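The **dropper bottle** is a small container made to let out a liquid one drop at a time. It is one of the humbler members of the packaging family, and most households own several without giving them much thought: one in the medicine cabinet, one in the kitchen drawer with the food coloring, perhaps another in a sewing box or at the bottom of a school bag. The term covers both the older glass bottle with a separate rubber-bulb pipette and the newer squeeze bottle, in which the tip is fixed to the neck and the body itself does the work of the bulb.

## History

Before droppers became common, people who needed a small dose of something strong usually poured it from a lip or let it run down a glass rod, and a good deal was wasted on the tablecloth. Bottles with a grooved stopper were a great improvement. Turned one way, the stopper sealed the neck; turned the other, it lined up with a channel and let the liquid creep out slowly. The glassworks at Horkham made stoppered bottles of this kind for local druggists over many years, and its surviving pattern book lists 172 shapes, a number of them differing only in the slope of the shoulder.

Soft plastics changed the trade for good. A squeeze bottle could be molded in 2 or more pieces, filled by machine, and dropped on a bathroom floor without much harm, and that last quality endeared it to parents everywhere.

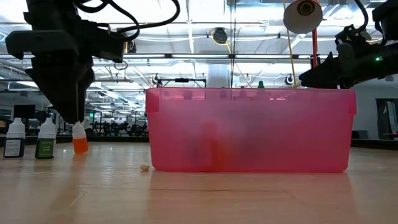

*Small dropper bottles with differently colored bodies and labels.*

## Design

The size of a drop depends on the width of the tip, the thickness of the liquid, and the angle at which the bottle is held. A bottle held straight up and down generally gives a steadier drop than one held at a slant, and thin, watery liquids behave quite differently from oils. Syrupy liquids call for a wider opening and a little patience.

Caps come in many forms, from the plain screw cap to the tall pointed kind that covers a long tip. Color is often used to tell one product from another, though the label is always the better guide, and older readers will remember the trouble caused by bottles that looked alike.

## Collecting

Glass droppers have a modest but loyal following. The Lecomte collection, kept at Fallport, holds about 4000 bottles, with cobalt blue and amber the best represented colors. The yearly swap meet at Clusotov, held each May, is a friendly affair where a chipped stopper is no bar to a sale.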